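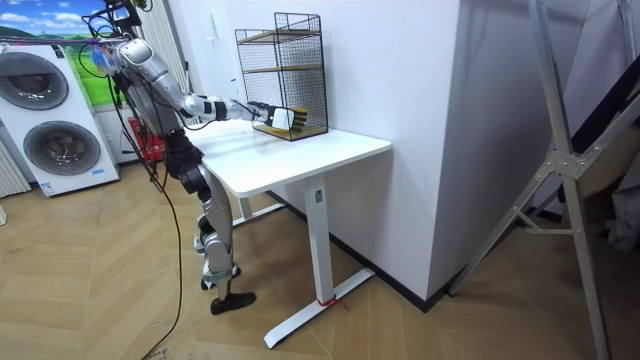

Reaching into the wire shelf on the white desk.

About Zernico

Hello, and thanks for clicking on the page that most people skip! Zernico is a very small company that makes touring exhibitions for very small museums. If your gallery is the old reading room above the library, or the back half of a corn exchange with one decent wall and a radiator in the wrong place, you are exactly who I had in mind when I started.

I used to work in a big museum (lovely building, terrible canteen) and spent years helping to put together shows that went to three other big museums and then into a crate for good. Meanwhile my own local museum in Brutercombe had the same display of butter churns up for my whole childhood. I'm fond of those churns, I should say. But I kept thinking how much fun it would be to walk in there one wet afternoon and find something completely different, and in the end I left my job and had a go at it myself.

Our first show was about bus tickets. It fitted in the back of a hired van, and it opened at Grurkisbridge one August to a crowd made up mainly of retired bus drivers, who corrected two of my labels before lunch. They were right both times. I've kept the old labels in a drawer.

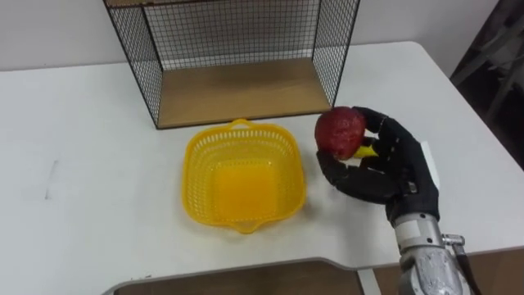 What we do

We have 4 exhibitions on the road at the moment, and each one comes as a complete kit: panels, cases, objects, labels in large print, a children's trail and a folder telling you which bit goes where. You can hang the lot in a day if you start early and somebody keeps the tea coming.

The smallest show needs 70 square metres. The biggest is the Moldovan one, all woven rugs and embroidered blouses, and it's the one I get the most letters about. There's a red and black rug in it, with roses the size of dinner plates, that I could look at all day. People tend to come in for ten minutes and stay an hour, and a fair few of them come back the next week with their mum.

We also do one-off jobs. If you have a cupboard full of good things and no idea how to show them off, I'll come and have a rummage with you (my favourite part of the whole job, so please do ask) and then write you a plan. Sometimes the plan is simply to take half the stuff out of the case and raise the lights.
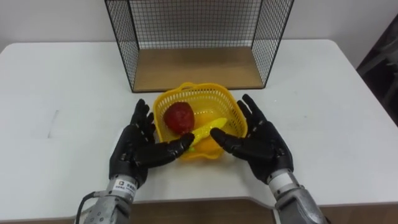 Wire box with a wooden base, white table.

How I like an exhibition to be

I like short labels. Ours stop at 94 words, and I've had some fierce arguments about number 95. I like a seat in every room, a proper one with a back. I like being able to get close to things, and I like children being allowed to talk in a normal voice.

I'm less keen on headphones, on arrows on the floor, and on those dark rooms where you have to hold the guide up to your nose to read it. I know some of you love a dark room. Textiles do need low light, so with the rugs we've had to meet in the middle, and I think we've got it looking rather warm and cosy in there.
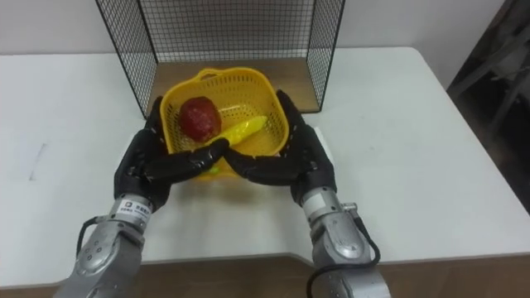

I do also believe in a good shop. It doesn't have to be big - a few postcards, a nice pencil, something daft for under a fiver - but people like to take a bit of the day home with them, and the money stays with you. We send a box of stock with every show and you keep what you make on it.

What it costs

Hire starts at £800 for a six-week run, and that covers delivery, insurance on the road and me turning up to help you unpack. If that's more than you can manage, get in touch anyway. We've shared shows between two neighbouring museums before now and it worked very nicely, apart from one case that wouldn't go up the stairs.

A note on dates: with everything having been shut for so long, our diary has been shuffled about quite a bit. I last updated this page on 16 March 2021, and the autumn slots were still open then. Museums that lost their booking last year get first pick.

Drop me a line through the contact form, tell me how wide your front door is, and we'll take it from there.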